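Search this site Search Go
Home Syllabus Handouts Lab hours Team pages Contact

Handout 9: Wiping a table (the first cleaning task)

Rhea Tolentino, Household Robotics Workshop

Okay, so last time we ended with the Trimberg team getting their arm to pick up the sponge and then put it back down in the wrong bowl, and I promised we'd get to the wiping itself. These notes cover what I said in class plus a few things I forgot to say. If you missed class, read the whole thing before you come to lab, please, and then go bug a teammate for the parts that only make sense with hand waving.

Why wiping is harder than picking

When your robot picks up a block, you get a nice clear finish. The block is in the gripper or it's on the floor. Wiping doesn't give you that. You're pushing a soft thing along a hard thing with a force you can't see, and the question of when to stop is a mess. I had a student two years ago whose robot wiped the same hand-sized patch for an entire lab session and reported success every single pass! The code was fine. He'd told it that "sponge touched table" meant "table clean," and it believed him.

So we split the job into three pieces, and each team hands in each piece separately:

1. Find the tabletop (where it starts, where it ends, what shape it is).
2. Find the marks on it.
3. Cover it with the sponge without falling off the edge or hitting anything.

Part 1: finding the tabletop

Most of you are going to fit a flat plane to the depth data and call it a day. That's a good start, go ahead and do it. But the plane goes on forever and the table doesn't, so you need the outline as well. On the first try nearly everyone draws a rectangle around the outline. Look at our table first.

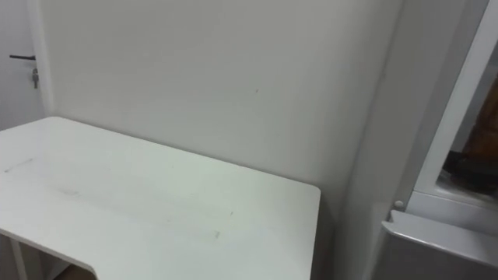 Fig. 1. The task table from head height. Note the cutout in the front edge and the rounded corner at the right.

A rectangle drawn around that top takes in a chunk of plain air at the front. Your arm will happily go down there looking for something to wipe, and it'll keep going down until the force limit or the table leg stops it. The Macaraeg team found this out in May with a borrowed wrist sensor, and I still have the sensor in a drawer if you want to see what a bent bracket looks like.

What to do instead: keep the outline as a list of points (a polygon) and pull the whole thing in by the width of half a sponge. Yes, you'll miss a thin strip along the edge. We'll get the strip in a later handout with a separate edge pass, don't worry about it now.

The other trouble is white on white. The top is white, the wall behind it is white, and so is the door on the left. If your edge finder works on color alone, the back edge of the table is going to wander up the wall. What you do have is the gray shadow on the wall right along the far edge of the top -- use it, but check it against depth, since shadows move when somebody walks past the light.

Part 2: finding the marks

Go back to Fig. 1 and look at the surface. You've got a small dark scuff toward the lower middle, a faint grayish streak over near the left edge, and some fainter smudges. The scuff is easy, any threshold will grab it. The streak is where the grades get decided (kidding, mostly).

Then there's the soft pale band across the middle. It's the overhead light reflecting in the gloss, and I've watched very smart people try to wipe it off. A reflection shifts on the table when the head moves and a mark stays put. So take two looks from two head positions, line them up on the tabletop, and keep only what stays in the same spot. The Nastus team did this with 17 lines of code last year and I've been telling people about it ever since.

One more trap! There's a tiny dark speck on the wall, a little above the back of the table. If your outline from Part 1 is sloppy, the speck ends up on your list of marks, and your robot goes off to scrub the wall. I use it as a quick check when I'm grading Part 1, so now you know.

Part 3: covering the surface

Plain back-and-forth rows, like mowing a lawn. Overlap them a little. Start at the back and work toward the robot so you aren't dragging the dirty sponge over what you just did. When you get down to the cutout, each row has to split in two, and your planner needs to lift the sponge between the halves. Please lift it high enough. Nerevari (our simulator, for those of you who joined late) is very forgiving about this and the real arm isn't.

Keep the elbow in mind too. There's a wall corner sticking out past the right side of the table, and then the white fixture with the glass panel and its ledge. Put both in your collision map as big dumb boxes. I don't care if they're pretty. Same for the door handle on the left, with the key hanging under it.

What to turn in

Your outline as a point list, your mark list from two head positions, and one Nerevari run covering at least 80 percent of the pulled-in outline. Write up what went wrong, too -- a page is plenty. I read those first.

Lab is open until 9 in the evening. Bring your own sponge, the shared ones are getting gross. Reading for next time is Chapter 13, skip the section on suction cups.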